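right, thread on moving house, seeing as I've just done it for the second time in 2 years and apparently learned nothing the first time

so we've gone from a flat in Stanen to a terrace in Zerthorpe. 34 miles. On the map it's a nice little drive. In a hired van behind a tractor it is a lifestyle

we had 20 boxes left over from last time and I was SO smug about that. Then I opened the cupboard under the stairs. Reader, there were no boxes left by teatime and I'd only done the cupboard

things I packed with great care in bubble wrap: a chipped gravy boat. Things I chucked loose in a bin bag: every charger we own (still haven't found the one for my toothbrush)

anyway, tip one. Get a hand truck. Sack truck, trolley, whatever your family calls it. We did the last move without one and my back was in a mood until May

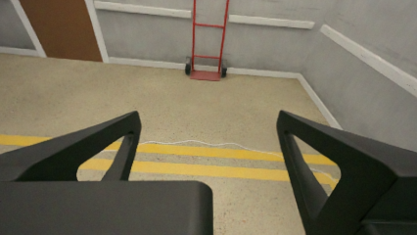
red hand truck, against the wall

tip two, books go in SMALL boxes. I know everyone says it. I've said it to other people! And then I filled a massive one with cookbooks and it had to be emptied again on the landing, one armful at a time, while the cat shouted at me

oh yes, the cat. Silo. Grey, enormous, hates change. Spent the whole drive making a noise like a gate and then went straight behind the new washing machine and stayed there till 9 at night

she came out for prawns. She would come out of anywhere for prawns

tip three is about labelling and I'm going to be strict here. "Misc" is not a label. I have unpacked so many boxes of misc this week. One had a single roller skate and the council tax bill in it

colours are much better. Pick one per room, slap it on every side of the box, done. Kitchen was yellow for us, and it's the only room that's properly sorted
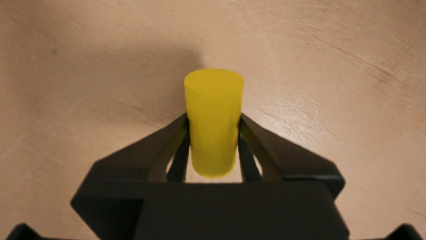
kitchen yellow, or near enough

(bathroom was meant to be green but we ran out of green, so bathroom was also blue, and bedroom was blue, so I've been keeping shampoo next to my socks)

food on the day: don't plan to cook, you won't. There's a noodle place called Jiang at the bottom of our new road and we've been in so often they've started asking how the boxes are going

I did think we'd be straight by now but there's still a wardrobe in bits in the hall and you have to go round it sideways to get to the loo

if anyone near Zerthorpe wants flattened boxes, shout. Some have got "misc" on them, sorry. Will swap for a toothbrush charger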